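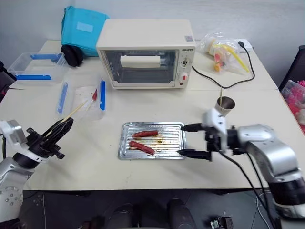
4.2 Where the tray goes

I went into this part of the study thinking I would write about cooking times. I ended up writing about table space, and I blame the tray. In the 773 diary entries we collected for the Cundidport small kitchens project, the thing people grumble about most is having no good spot to put a metal tray once it's out of the oven. (Second place goes to lids, and I'll get to lids.)

Figure 1 is a good case. There's a countertop toaster oven toward the back of the table, and the grooved baking tray has the middle of the table to itself, with two sausages on it and dark grease in the grooves. I love this tray and I would hate to wash it! It also sits right where you'd want to be threading things onto sticks, so all the other food jobs have to fit around it. Several of our diary keepers describe the same thing at home, and one of them wrote "the tray is the table" three entries in a row.

The storage containers are pushed out toward the left, and one of them is mostly empty, which I think is underrated as a piece of kitchen gear. My 15 diary keepers were split on this. Some wanted every box full before they'd start cooking, and others kept a spare one open for whatever turned up: the odd end of a sausage, a bag that wouldn't close again, a skewer that needed somewhere to rest.

4.3 Lids, clips and skewers

Now for lids. A box with latching clips is great in a cupboard and a bit of a pest on a work table, where you want to reach in with one hand and the clips want two. I coded "open box in reach" as its own category after the April round, and I'm glad I did, even if it meant going back over everything I'd already sorted.

Figure 2. Toaster oven at the back, open container toward the front left, wooden skewer with a small red piece of food near its tip.
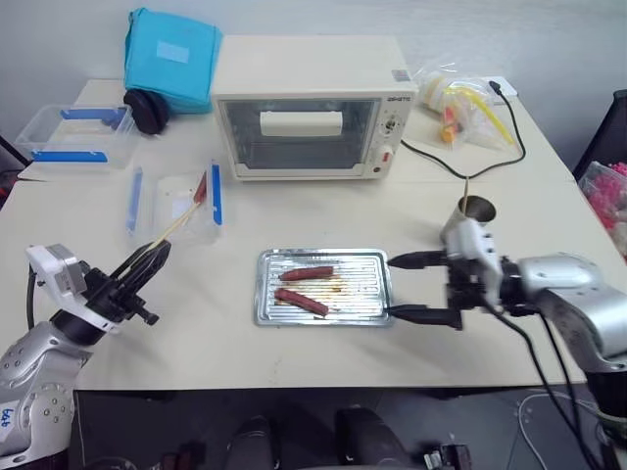 Howard Mellor
Lead author, home cooking studies

With the container open toward the front, the skewer has a short trip to make, and I'd call that a sensible layout for threading small pieces. The other clipped container stays in the back corner. I'd also point out the power cord, which runs across the right side of the table to a power strip near the back. Cords came up in the diaries much more than I expected (people really dislike a cord near a greasy tray), and I didn't have a code for them in the first version of the scheme. The revised one does, under "reach and clearance," and the full list of codes is in Appendix B.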